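Capítulo 4
El tomate, viajero y vecino

Pocas cosas nos parecen tan nuestras como un tomate partido sobre el pan, con su hilo de aceite y su pizca de sal, y sin embargo (¡quién lo diría!) durante mucho tiempo nadie en Europa se atrevió a comerlo. Llegó de América en el siglo XVI, se cultivó como planta de adorno y más de un jardinero lo miró con recelo, por su parentesco con la belladona.

En este capítulo vamos a seguirlo con calma, desde las huertas mesoamericanas hasta la cocina de casa. Nos acompañará el cuaderno de Inna Holovko, que trabajó años en el vivero Andberg y apuntaba todo lo que veía: cuándo brotaba cada semilla, cuánto pesaba cada fruto, qué tarde cayó el granizo. De sus 147 páginas hemos escogido 29 notas, y confieso que me costó dejar fuera las demás.

Antes de seguir, conviene recordar lo visto en el capítulo 3 sobre las solanáceas, familia a la que pertenecen también la patata, la berenjena y el pimiento.

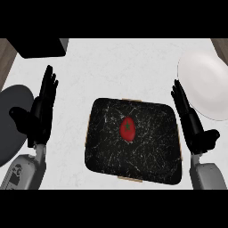

4.1 ¿Fruta u hortaliza?

Para el botánico, el tomate es un fruto, y más exactamente una baya: nace del ovario de la flor y guarda dentro las semillas. Para el cocinero es hortaliza, y los dos tienen razón, cada uno en su oficio.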